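### 3.2 Sorting small waste at the table

What delighted us most in the first round of home visits was how much sorting gets done before anybody walks to the kitchen. People clear a desk or a side table in one go, and the choice of bin is made right there, with the item already in hand. Of the 3532 discards logged in the Iltotia households, 1194 were made at a tabletop bin. That is a wonderful amount of everyday decision making, and earlier work on household recycling has mostly skipped over it in favor of the big containers by the back door.

We therefore kept the tabletop task small. Two bins of the same shape and much the same size differ only in color, and the things to be sorted are the kind that pile up next to a keyboard: drink cans, little bottles, cardboard boxes. Figure 4 gives one arrangement partway through sorting, with a bottle and a yellow box in the yellow-green bin, the gray bin empty, and two cans still on the table.

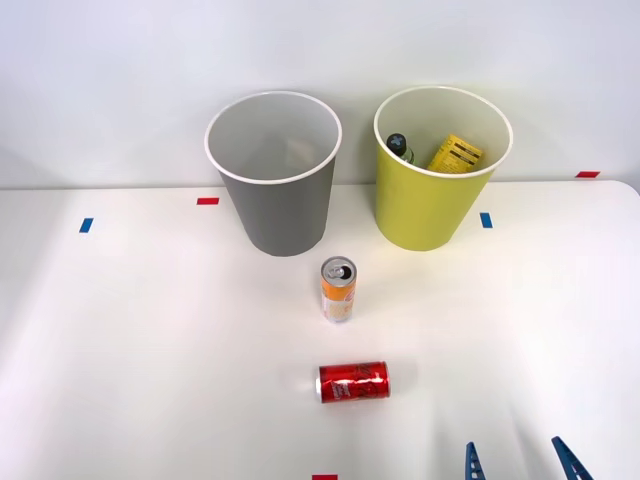 Tanguy Gerkeo

**Figure 4.** Tabletop sorting with a gray and a yellow-green bin. The dark cap of the bottle shows in the opening, and one end of the box stands above the rim.

The box is a lovely case. A carton that sticks out of a small bin fills it long before its weight or volume would suggest, and people respond to that in different ways. Some flatten the carton first (we cheered a little each time), some push it down, and some leave it leaning and put the next thing in beside it. We coded these as three separate habits, and in the Clivik households we found 227 cases of the last one alone. Bottles gave us a second puzzle. A cap left on is easy to overlook once the bottle is inside, so our coders noted caps before looking at anything else.

Color turned out to matter more than we had dared to hope. In 11 households the brighter bin became "the recycling one" with no label and no instruction from us, and the gray bin took whatever was left over. We don't want to lean too hard on this, as all of these homes were in a town where gray already means general waste at the curb. Still, it is an exciting hint that a plain pair of bins can carry a rule by itself, and Section 4 takes it up again with the colors swapped.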